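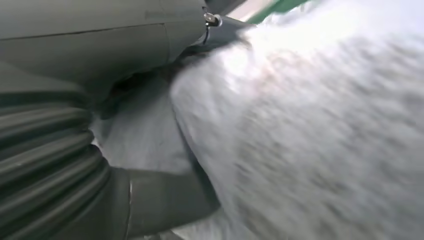
4. Setting Up the Tovau Bench Scale and Label Printer

This section covers placement, wiring, first calibration, and label setup for the Tovau bench scale and its matching thermal label printer. It applies to units sold as a pair and to units bought separately and joined later. For the handheld scanner, see Section 5. For order import and carrier accounts, see Section 6.

Read Section 1 (Safety) before starting. The person doing the setup needs the station password printed on the inside of the front cover of this manual.

4.1 Before You Begin

Check the contents of both cartons against the packing slips. The scale carton holds the scale base, the weighing plate, four leveling feet, the display pod with its coiled cord, and a power adapter marked S. The printer carton holds the printer, a starter roll of labels, a data cable, a cleaning pen, and a power adapter marked P.

CAUTION: The two power adapters have the same plug but supply different voltages. Connecting adapter P to the scale will damage the load cell board. This damage is not covered by the warranty.

If either unit has been stored in an unheated area, leave it in its closed carton at the packing station for 8 hours before connecting power.

The reference weight is sold separately. A 500 g weight is enough for routine checks. Any certified weight of class M1 or better may be used.

4.2 Choosing a Location

Accuracy depends more on where the scale stands than on any setting in the menu. Choose a spot that meets the following conditions.

The surface is flat and does not flex when a person leans on it. Folding tables are not suitable.

The scale does not touch any powered equipment or anything fastened to it. If the station is next to a moving belt, leave a gap between the scale's table and the belt frame.

No fan, vent, or open door blows across the plate. Air movement shows up as a last digit that will not settle.

The display pod can be read from the normal working position without turning away from the plate.

NOTE: Carpeted floors are acceptable if the table legs have settled. A table that has been moved on carpet should be left overnight, then leveled again as described in 4.3.

4.3 Installing the Scale

1. Turn the scale base upside down on a soft cloth.

2. Thread one leveling foot into each corner. Turn each foot until it stops, then back it out one full turn.

3. Remove the red shipping screw from the center of the base. Keep it with this manual. The screw must be refitted before the scale is moved by vehicle.

4. Turn the base right side up and set it in position.

5. Look at the bubble level on the rear edge. Turn the feet until the bubble is inside the ring. Adjust the two front feet first.

6. Press down lightly on each corner in turn. If the base rocks, lengthen the foot at the high corner by a quarter turn and check the bubble again.

7. Lower the weighing plate onto the four rubber posts. The cutout in the plate faces the rear.

8. Plug the coiled cord from the display pod into the port marked DISP.

9. Plug in adapter S. The display shows all segments, then the firmware number, then a row of dashes. The dashes change to zeros when warm-up is complete.

CAUTION: Do not lift the scale by the weighing plate. Do not place anything on the plate until zeros appear.

If the dashes remain on the display for more than a few minutes, the shipping screw is probably still in place. Disconnect power and return to step 3.

4.4 Calibrating the Scale

The scale leaves the factory calibrated for the Vanditz test bench. It must be calibrated once at its working location and again whenever it is moved to a different building.

1. Let the scale run for at least 21 minutes after zeros appear.

2. Clear the plate and press ZERO.

3. Hold UNIT and ZERO together until CAL is displayed.

4. Use the arrow keys to select the value of the reference weight, then press ENTER. The display shows LOAD.

5. Place the weight in the center of the plate. Do not touch the table until the display shows DONE.

6. Remove the weight. The display should return to zero within one division.

7. Place the weight near each corner of the plate in turn and write down the four readings in the log at the back of this manual.

If the four corner readings differ by more than two divisions, level the scale again and repeat the procedure. If they still differ, stop using the scale for postage and contact service (see 4.9).

NOTE: ERR 3 during step 5 means that the reading was not stable. It is most often caused by vibration. Check the points in 4.2 before repeating the step.

4.5 Weighing Bags, Cartons, and Items in Containers

Rigid cartons can be placed directly on the plate. Center the carton and wait for the steady mark to appear at the left of the display.

Soft mailers and poly bags need more care. A bag that hangs past the plate and rests on the table will read light. Fold loose ends under the bag, or weigh it in a container and use the tare function:

1. Place the empty container on the plate.

2. Press TARE. The display shows zero and the word NET.

3. Place the bag in the container. Check that no part of it hangs outside and touches the table.

4. Read the weight, or press PRINT.

5. When the container is taken off, the display shows a negative value. This is normal. The tare is kept until TARE is pressed again with a clear plate.
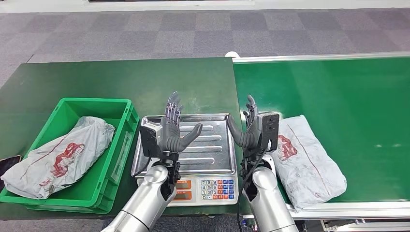

Up to eight container weights can be stored under the number keys. To store one, hold the chosen number key while the container is on the plate and release it when the display beeps. To recall it, press the key once before loading the plate. Containers of the same model may differ slightly in weight. Where postage is close to a rate step, tare the container in hand instead of using a stored value.

CAUTION: Stored tare values are not cleared by a power failure. When a container type is replaced, overwrite its key.

4.6 Installing the Label Printer

1. Set the printer within reach of the data cable. Leave enough room behind it to open the rear door fully.

2. Press both side latches and lift the cover.

3. Remove the foam strip from under the print head. Do not touch the print line with bare fingers.

4. Slide the roll holders apart and set the starter roll between them. Labels feed from the top of the roll with the printable side up.

5. Pull the first label out past the tear bar.

6. Slide both guides inward until they touch the edges of the roll, then back them off slightly. Guides that are too tight cause short labels.

7. Close the cover and press on both sides until each latch clicks.

8. Connect the data cable from the printer to the port marked PRN on the scale. Connect adapter P.

9. Press FEED. The printer advances a few labels while it measures the gap, then stops with an edge at the tear bar.

If the printer keeps feeding, the gap sensor has not found an edge. Open the cover and check that the sensor slide under the roll is centered. Continuous stock without gaps must be selected in the menu under MEDIA before it is loaded.

4.7 Setting the Label Layout

The printer has three built-in layouts: WEIGHT ONLY, WEIGHT AND TIME, and FULL. The FULL layout adds the station name and a barcode and requires the station to be registered under 4.8.

1. Press MENU and select LAYOUT.

2. Choose a layout with the arrow keys and press ENTER.

3. Print a test label. Check that the text is not clipped at either side.

4. If the text is too far to one side, select OFFSET and change the value one step at a time.

5. If the print is faint, select DARKNESS and raise it by one step. Use the lowest setting that gives a clean barcode. High settings shorten the life of the print head.

NOTE: Thermal labels darken in heat. Do not store spare rolls on top of the printer or in direct sunlight. In August, stock kept in a parked van may be unusable by the afternoon.

4.8 Registering the Station

Registration links the scale, the printer, and one named user. It can be done from any computer on the same network.

1. On the scale, press MENU, select NETWORK, and write down the address shown.

2. Enter the address in a web browser. The station page opens.

3. Enter the station password.

4. Type a station name. Use letters and digits only. Names such as SOMOGYI2 are accepted; names with spaces are cut at the first space.

5. Enter the name of the responsible user. Accented letters are stored and printed correctly (for example, Erzsébet Bakos) if the printer firmware is current. On older firmware they print as blanks.

6. Select SAVE and wait for the station to restart.

The station keeps the last 100 labels in memory. Any of them can be reprinted from the HISTORY tab. Older records are overwritten and cannot be recovered from the scale, so stations that need a longer record should turn on export in Section 6.

4.9 Routine Care and Service

At the start of each shift, clear the plate, press ZERO, and check the bubble level.

Once a week, weigh the reference weight and enter the reading in the log. Lift the plate and remove tape scraps, label backing, and packing chips from around the rubber posts. Trapped scraps are the usual cause of readings that drift upward over several days.

At each roll change, wipe the print line with the cleaning pen in one direction only. Let it dry before closing the cover.

CAUTION: Do not use compressed air under the weighing plate. Do not spray cleaner directly onto either unit.

Requests for service and for replacement adapters go to the Skelcombe service desk, attention Katalin Juhász. Include the serial number from the underside of the base, the firmware number, and a copy of the last two pages of the calibration log. Refit the shipping screw before packing the scale for return. Ship the display pod with the scale; the two are matched and cannot be serviced separately.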